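How to Stack Vocal Harmonies in a Bedroom Studio

4 min read

If you've ever wondered how a one-person pop record ends up sounding like a whole choir, the answer is stacking, and it's so much fun once you get going! I picked most of this up while making the Elotholm EP in July with my friend Nhyira Gbeho, who sings every voice you hear on it.

Start with the lead. Get a take you love before you record a single harmony, because everything else has to follow its timing. Comp it, tidy up the breaths, and leave the reverb off for now.

Next, find your third above. Play the melody on a keyboard, then move each note up two steps in the key of the song. Some notes will clash with the chord underneath (you'll hear it right away), so shift those to the nearest chord tone. Sing it quietly a few times before you hit record.

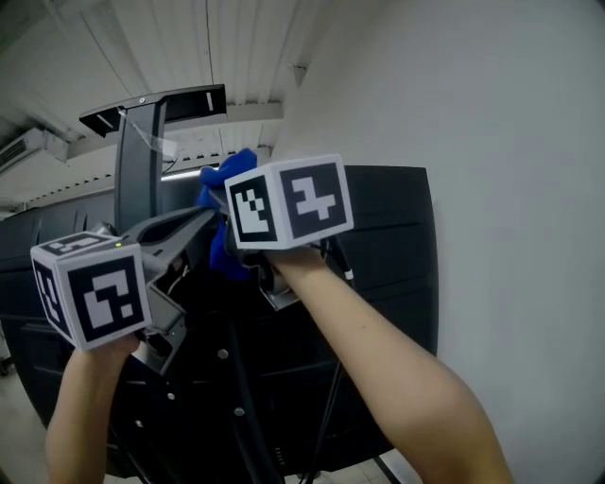 Now double it. Sing the same harmony again from start to finish, don't copy and paste, and pan the two takes hard left and right. Those tiny differences in pitch and timing are where the width comes from. On "Gindville" we ended up with 12 tracks in the last chorus and I grinned the whole way through the playback.

Go easy on the consonants. Five people all hitting a T at slightly different moments sounds like gravel, so let the lead have the hard endings and leave them off the backing parts. "Nigh" instead of "night" feels silly in the booth and sounds gorgeous in the mix.

Then send all the backing vocals to one bus. Roll off the lows, dip the highs a little so the lead stays in front, and compress the group together. Add your reverb here too.

Iddrisu Antwi, who mixed the EP, also likes to mute the whole stack for the first line of the final chorus and bring it back on the second. Try it on your own song! Save a version first, then start muting things and see what the chorus does when they come back in.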